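Skulivus Home Stock Register
User Guide for Household and Small Workplace Editions
Section 4: Setting up a storage location

4.1 Before you start

This section explains how to create a storage location, enter its contents and print the first stock sheet. It applies to both editions of the Skulivus register. Where the two editions differ, the difference is given in a note.

You will need:
- your account name and password
- the location labels supplied with the register
- a pen that writes on glossy labels
- the items that are to be entered

Users who are moving records from the older Marino card system should complete Section 3 first. Cards that have been entered by hand in this section cannot afterwards be matched to an imported record.

CAUTION: The register is a record of stock only. It does not give advice on the use, dose or mixing of any product. Always follow the maker's label and leaflet.

4.2 Creating the location

1. Sign in and select Locations from the main menu.
2. Select Add location. An empty form opens.
3. Type a name for the location. Names may contain letters, figures and spaces. Choose a name that another member of the household or workplace would understand, such as "Upstairs bathroom shelf".
4. Select the type of location: Cupboard, Shelf, Drawer, Tray or Other.
5. Enter the number printed on the location label. If the number is refused, check that the label has not already been given to another location.
6. Select Save.

Note: The Household edition allows 463 items in all. The Small Workplace edition allows 1086. A warning is shown when either limit is close. Items marked as Disposed do not count towards the limit.

4.3 Preparing the contents

Items should be taken out of the cupboard or drawer and brought together before any entries are made. Entering items while they are still on a shelf is the most common cause of missed expiry dates, as the dates are often printed on the base or on the crimped end of a tube.

1. Clear a flat, well-lit surface.
2. Place the items on a tray with a raised edge. Small bottles and jars roll easily and should not be left on the bare table.
3. Turn each item so that its label can be read.
4. Set aside any item with a missing or damaged label. Do not guess at the contents. See 4.6.
5. Keep outer cartons and leaflets with the item to which they belong. 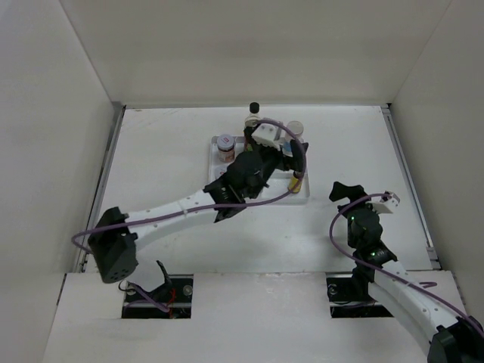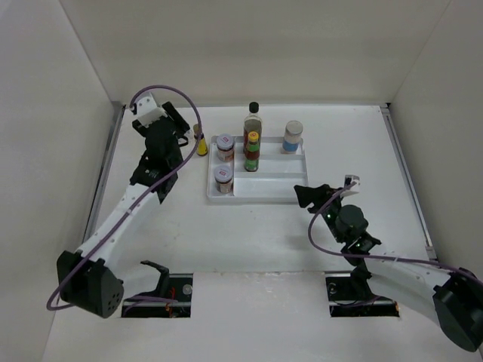

Figures 4a and 4b. Small containers on a tray.

Note: Trays divided into compartments are useful where a location holds items for more than one person. Each compartment may be entered as a separate location if wished, but this uses one label per compartment.

4.4 Entering an item

1. Open the location and select Add item.
2. Type the product name exactly as it is printed. Do not shorten it.
3. Select the container type. Where the container does not match any type on the list, select Other and describe it in the Remarks box.
4. Enter the size shown on the label and select the unit.
5. Enter the expiry date. If only a month and year are printed, leave the day blank. The register will treat the item as in date until the end of that month.
6. If the item has been opened, tick Opened and enter the date of opening. Some products must be used within a fixed period after opening, and this period may end well before the printed expiry date.
7. Select Save, then return the item to its storage place.

Repeat these steps for each item. Identical items with the same expiry date may be entered once, with the quantity changed to suit. Identical items with different expiry dates must be entered separately.

CAUTION: Do not decant products into other containers in order to save space. The register links an entry to the original container, and a decanted product has no readable batch number.

4.5 Printing and checking the stock sheet

1. Open the location and select Print sheet.
2. Choose Short or Full. The short sheet lists names and expiry dates only.
3. Compare the printed sheet with the items in the storage place.
4. Correct any error in the register and print the sheet again. Handwritten changes to the sheet are not carried over.
5. Sign the sheet and keep it near the location.

In the Small Workplace edition, 2 signatures are required before the sheet is accepted as complete. The second person must not be the one who made the entries.

4.6 Items that cannot be identified

Place such items in a closed bag marked "Not entered" and store the bag out of the reach of children. Unidentified medicines should be taken to a pharmacy for disposal. They should not be put in household waste or poured down a sink.

4.7 Help with this section

Questions about location labels should be sent to the Gomville office. Replacement labels are supplied from the Brastulow store and must be requested in writing, giving the account name and the numbers of the labels to be replaced.

Section approved by: Fikri Govindasamy, User Documents
Date of issue: 2024-06-13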